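Subject: Re: Left arm going limp mid-grip

Fikri Oei wrote:
> Ours drops out after 40 minutes or so of running, always the left
> one. Has anyone else had this with the Giris grippers? I'm tempted
> to just turn the current limit up and see.

Hi Fikri, hi all,

Please don't turn the limit up! We did that at Ikamstead in February and I'm still a bit cross with myself. The left arm let go halfway through a two-arm squeeze, the right one carried on pushing, and the block shot off sideways and hit the back wall. No harm done, but my hand had been in there a minute before — not clever.

In our case it was the cable. It had been rubbing at the elbow and the voltage dipped whenever the arm stretched out. I'd spent all Saturday blaming the software, of course.

What I'd try, in order:

1. Power off, then bend the cable gently at the elbow and wrist and feel for a soft spot. Ours was under the outer sleeve, so you couldn't see a thing.

2. Put the limit back to 600 and run the slow squeeze on a light block, both arms, hands well out. It's the same test we do now, with the block flat in the middle and a jaw on each end:

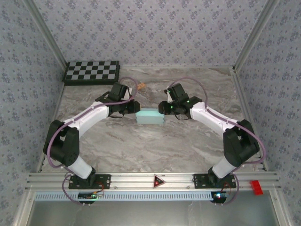 3. If it still drops, swap the two cables over and see whether the fault moves to the right arm.

Nugroho sent us a spare in the end. Shout if you want the part number.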